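Workshop notebook -- natural dye trials, June

14 comments · 3 shares

Eucalypt bark day! I've been hanging out for this one. The bag of fallen bark from the Grivlow track had been sitting by the door since Saturday, and I finally got it torn up and into the big pot.

Weights: 200 g of bark to 100 g of wool, so double the fibre weight. Wool is the Jarevetti two-ply, scoured and left plain. No mordant at all on skein A. Skein B had alum, the usual dose. Skein C is the odd one, a bit of the old grey Femitz yarn I found at the bottom of the tub, which I threw in to see what colour over grey would do.

Bark went in cold and came up slowly. Held it at 90 degrees for an hour, lid on. The smell is wonderful, like cough lollies and wet bush. Strained it through the old pillowcase, let it settle, then wool in and back up to heat for another hour.

Skein A is a proper burnt orange! I honestly expected tan. Skein B is yellower and a touch flatter, which makes me think the alum is doing us no favours with this bark. C came out a deep rust brown with the grey showing through wherever the ply is loose, and it's my favourite of the lot.
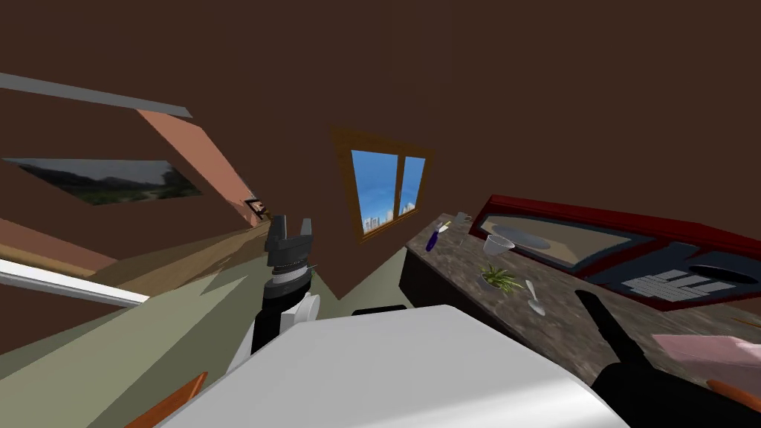 Severin Reisinger

Second bath from the same liquor, straight after lunch. Topped the pot up with rainwater and put in three mini skeins. Much softer colour, a sort of apricot, and very even. Next time I'd go straight to a third bath and see how far it runs.

pH strips are nearly finished. Whoever is ordering from Ammann, please add a box, and another bottle of the wool wash while you're at it. Tap water here reads a bit high, so I did a side test with a splash of vinegar in a jar: brighter orange within minutes -- worth a full skein.

Iron dip, last thing. Tiny pinch in 1000 ml of warm water, one mini skein in and out again. Went from apricot to olive almost before I'd let go of it. Gorgeous, but keep the iron spoon away from the other spoons (red tape on the handle now).

To do:
-- wash test on A and B, same soap
-- light test, half of each card covered, north window
-- label the jars properly this time
-- more bark, the smooth kind if we can find it

Like · 27 Comment · 14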